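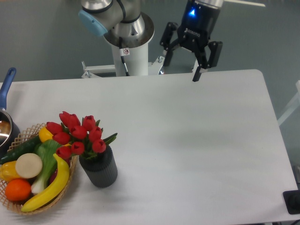
The polling station layout work for the Clutdale district election moved from drafting to trial in this reporting period, and the first full rehearsal was held on a Sunday in September. The layout guide now includes a furniture section, which was missing from the version sent with our last report. For the issuing desk it asks for a plain rectangular table with a smooth, matte top and rounded corners, as on the white one shown, and enough clear floor to the side for a voter using a wheelchair to turn. Glossy tops are ruled out in the guide. In the rehearsal they caught the overhead lights and made the printed register hard to read for the clerk sitting behind it.

## Rehearsal

The rehearsal used 200 mock voters, recruited through the Zikelau residents' network. Each was given a card with a name and address matching an entry in a test register, and a share of the cards carried a fault: a misspelt surname, an old address, or an entry already marked as having voted by post. Clerks were not told which cards were faulty.

Clerks trained with the revised handbook handled ordinary voters without difficulty. Faulty entries took longer than we had planned for. The main delay was at the point where a clerk has to decide whether to issue a ballot paper or refer the voter to the presiding officer. The handbook treats this in a page of text, and most clerks did not turn to it. We have replaced the page with a single chart, to be fixed to the desk.

The queue outside the room reached the street twice. Both times the cause was the same - voters arriving without identification were held at the front of the line while they looked for it. The revised layout has a separate standing point just inside the door for this purpose.
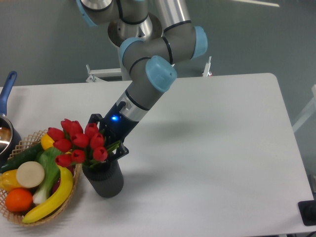 Exit interviews were completed with 120 of those taking part. The most common complaint was about signs: the arrow to the ballot box could not be seen from the second booth. The next most common was the height of the writing shelf. Both points have been passed to Kruger, who supply the booths, and a lower shelf is on order for one booth in each station.

## Voter information leaflet

The leaflet was printed in a run of 3,000 copies and delivered to the northern wards. It explains how to check an entry on the register, how to apply for a postal vote and what to bring on the day. Delivery to the southern wards has not started. The printer, Fukier, returned the second proof with the old boundary map, and we declined to approve it. A corrected proof has been received and is being checked against the published ward list.

We had intended to include a tear-off reply slip for people who need help getting to a polling station. It was dropped from this edition on data protection advice, as the slip would have carried personal details on an open card. A telephone number is printed in its place.

## Staffing

Riet De Graaf has taken over the training strand and is rewriting the presiding officers' module. The clerks' module is complete. Recruitment of reserve clerks is behind schedule - applications came in, but many were from people unable to work the late shift, when the boxes are sealed and moved to the count.

## Spending

Spending is within the approved budget on every line except venue hire. The overspend there is 500, caused by a second day's hire after the first booking overlapped with a sports event. We propose to meet it from the underspend on travel and ask for your agreement to this transfer. No other changes to the budget are requested.

## Risks

- **Register extract.** The final extract is due late in the timetable. Any slip would shorten the time for printing station copies.
- **Southern ward leaflets.** If the corrected proof fails, delivery will run into the postal vote application period.
- **Reserve clerks.** Without a full reserve list, sickness on polling day would have to be covered by moving staff between stations, and the smaller stations could not release anyone.

## Next period

1. Approve the corrected leaflet and begin delivery in the southern wards.
2. Finish the presiding officers' module and hold its first session.
3. Repeat the rehearsal with the new desk chart, the standing point and the lower writing shelf.
4. Issue the layout guide to all station venues, with the furniture section included.

The measured queue times from the first rehearsal will be sent separately once the two sets of timing sheets have been reconciled.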